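Ditus Tabletop: simulated demonstrations for pick and place

Ditus Tabletop is a set of simulated manipulation episodes made for training policies that take camera images and a short written instruction. It is put together at Fliltesix and maintained by Els Smits. This file covers the release of Fri 25 October. It replaces the June release, which should not be mixed with this one because the action format changed.

What is in it

Each episode is a single attempt at a single instruction, such as "put the marker next to the mug". Episodes are grouped into 13 tasks. Every task has its own folder, and every folder has a tasks.txt with the exact wordings used. Most tasks have four wordings. The two drawer tasks from June are gone and will come back when the contact settings are fixed.

An episode folder holds:

- rgb/ – color images, one per control step
- depth/ – matching depth maps, in meters
- state.csv – joint positions, gripper opening, end effector pose
- action.csv – commanded change in end effector pose, plus gripper command
- meta.json – task, wording, random seed, object list, success flag

Image numbers and rows in the two CSV files line up from zero. The last row of action.csv is always a zero action and can be dropped.

How the episodes were made

The demonstrations come from two sources. Some were driven by a person using the Lornier teleoperation client, and the rest by a scripted planner that knows the true object poses. The field "source" in meta.json says which. Scripted episodes are smoother and shorter, and a policy trained only on them tends to stall when a grasp is missed. We mix them with the driven ones at load time.

Objects come from the Bolger asset pack. Before each episode the scene builder draws a table, a floor, a wall color and a handful of objects, drops them above the surface and lets them settle. Items that end up off the table are left where they land and stay in the object list with on_table set to false.

Scale is not corrected for every asset. The blue butterfly is far larger than the small items it shares the marble table with, and a policy has to cope with that when the target is something small beside a wing, as with the brownish round object under the gripper. 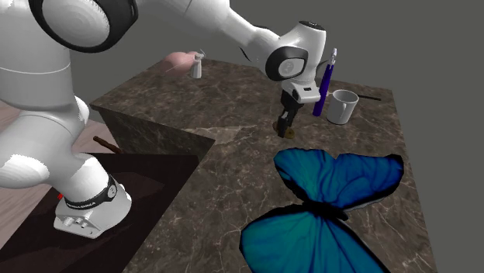 Known problems

- White robot surfaces can show jagged, patchy shading. It comes from the shadow settings and we have not re-rendered.
- Thin objects sometimes sink slightly into the tabletop. The pose in meta.json is the simulator's value and has not been adjusted.
- Three seeds produce the same layout. They are listed in duplicates.txt.
- The success flag is set by object position only. An episode where the item was pushed into place counts as a success.

Splits

Train, validation and test are split by seed, so no layout is in more than one of them. The test split also holds out one table texture. Please do not tune on it.

Loading

Run load_ditus.py with the path to the unpacked folder. Use --source driven or --source scripted to keep only one kind. Depth is skipped unless you pass --depth.

Report broken episodes to Els Smits with the task name and seed – the folder number alone is not enough, as numbering restarts in each task.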